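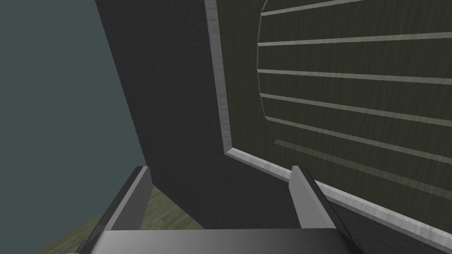
Wrist view, long fingers, hand close to the slatted panel.

2024-03-18. Gripper comparison in the kitchen sim, wrist camera only. Picks up from the list Juwita left on the whiteboard.

Two finger sets under test on the same arm model: the Morkon parallel hand with stock fingers, and the same hand with the long tapered ones. Controller is Kundeo in both cases, joint impedance, gains as in the September runs. Scene seed 2446 throughout so that Rosalía can repeat any of it. I did not touch the lighting or the textures.

First thing I wanted to settle was the wrist camera mount. It sits behind the palm and looks out along the fingers, and with the default mount the palm housing takes up the bottom of every image. I tried tilting the camera up 4 degrees. That gets some of the housing out but then the fingertips sit too low when the hand is near a surface, and the tips are what we need for alignment. Went back to the default. If we want less housing we should move the camera forward on the bracket and leave the angle alone.

Second, the dark furniture. Close to a charcoal side panel there is very little for the image features to hold on to. The tracker did fine on the pale trim and the slats and lost nearly everything on the plain dark face next to them. Increasing the contrast in preprocessing helped a little and made the fine grain on the panel flicker from step to step, so I turned it off again. Juwita thinks we should mask by depth first. Agreed, but that is not for this week.

Knob approach next. The planner gets a target pose in front of the knob and has to stop with the fingers open on either side before the close command is sent. I split it into approach, pause, close, pull, and I log the wrist image at each pause. 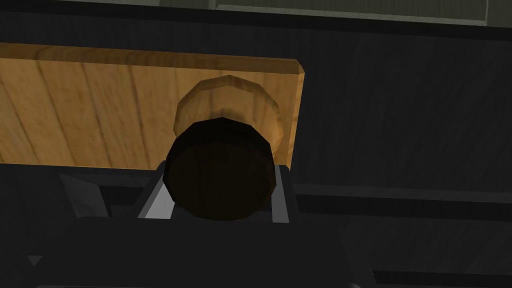

Approach and alignment

Paused with a finger on each side of the dark round cap, the lighter wood knob behind it. From the wrist camera the right finger shows up much narrower than the left here, and for a while I took that for a calibration error. Checked the camera transform against the hand model and it matches. It is the viewing angle.

The knob mesh is coarse. You can see flat facets around the edge, and the collision shape is built from the same mesh, so contact depends on whether a finger lands on a facet or on a corner between two of them. On a corner the knob rolled slightly in the fingers during close. I rotated the grasp by half a facet and the roll went away for the stock fingers. With the long fingers it was still there, smaller. I don't want to tune around this. Better to swap in a smoother collision shape and leave the visual mesh as it is. Rosalía has the script that does this for the Warnau assets and says it should run on these too.

Close force: started with the Kundeo default, which is too high for the long fingers. They flex in the model and the tips open up at the front. Dropped it by 3 steps and the tips stayed parallel.

Recovery poses came last. After a failed grasp the arm backs off and swings the hand to look for free space before it tries again. I wanted to know if the wrist view alone is enough to tell that the hand is clear. 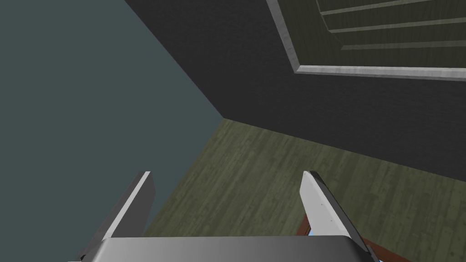

Hand open toward the room corner, floor visible between the fingers.

Mostly yes. Floor planks, the wall corner and the slatted panel up on the right all give usable edges, and localization was far steadier than up against the dark face. The weak spot is whatever sits behind a finger. The reddish-brown piece at the lower right is partly hidden by the right finger, and the free-space check called that side clear. It should return unknown there. Filed under the Nugroho branch, since the finger mask lives in that code.

To do:
Smooth collision shape for the knob, then rerun both finger sets.
Finger mask to return unknown behind the fingers.
Try the camera 2 cm forward on the bracket, same angle.
Ask Rosalía which of the September logs used the lower close force. The file names don't say.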